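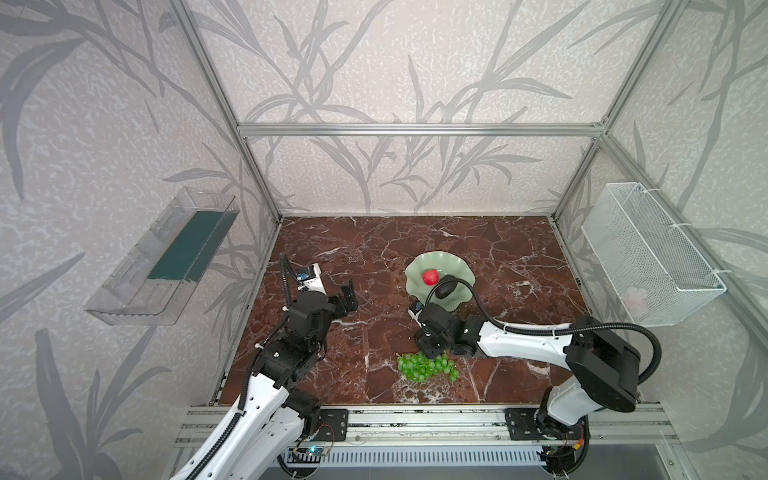

How long should you leave wallpaper paste to soak before you hang the paper? Go by the label on your roll, but for the heavy paper I used in the back bedroom it was 9 minutes, folded over on itself, and I set the oven timer for every single length.

Blog > House stuff > The back bedroom

So I've finally papered the back bedroom, and I have opinions! Several of you asked about the soaking thing after my last post (where I moaned about bubbles for far too long), so I've put that at the top and now I can ramble.

I'd gone round and round on the pattern since August. My heart was set on a Fjeld print, all big inky leaves, and then I worked out what five rolls would cost and had a little sit down. The one I ended up with is called Kurnwood, a sort of mossy green with seed heads on it, and I found it in the sale bin at Pirnasari when I'd only gone in for sandpaper. The whole room, with paste and lining paper and a new brush and a plumb line and the biscuits, came to £942 less than the quote I'd had from a decorator. That quote did include the ceiling and the woodwork, to be fair to him, and I still haven't touched either.

Stripping the old stuff was miserable. There were three layers, and the bottom one was a brown floral that must have gone up with cement. I hired a steamer for the weekend and would happily never see one again. Hot drips down the sleeve, bits of soggy paper in my slippers, and a lovely big hole behind the radiator where a previous owner had stuffed newspaper into the wall and papered straight over the top. I read some of the newspaper. It was mostly adverts for carpets.

Then filling, then sanding, then lining paper, which you hang sideways. I didn't believe that until Trygve Eide came round and showed me. Trygve used to do it for a living and he is very calm about it all, which is maddening when you're up a ladder with a wet length of paper stuck to your hair. He made me draw a proper vertical line before I hung the first drop and he was quite right, as my corner is out by a good thumb's width from top to bottom. If I'd started from that I'd have had seed heads toppling over by the time I reached the window.

The pattern repeat is 45 cm, so there's a fair bit of waste, and I got my sums wrong on the chimney breast and had to go back for another roll. Check the batch number if you do this! Mine was a different batch and it's ever so slightly yellower, so I put it behind the wardrobe and we shall say no more about it.

Things I'd do differently: buy a better knife and snap the blade off far more often. I was trying to get the whole wall out of one blade and it started dragging at the wet paper and tearing it, and there's a ragged bit by the socket that I can see from the bed. I'd also turn the electric off before loosening the socket covers, instead of remembering halfway through and going down the stairs like a mad thing.

And the paste. I used the Cirero one in the tub for the last wall after running out of powder, and it was much nicer to work with, you get a good long while to slide the paper about before it grabs. It does get everywhere though. I was still picking it off the door handle at breakfast.

Next up is the ceiling, which I'm putting off, and then curtains. I'm torn between plain cream and a rusty orange I keep going back to stroke in the shop. The orange would be braver. If anyone has lined their own curtains without crying, leave me a comment and tell me which header tape you used.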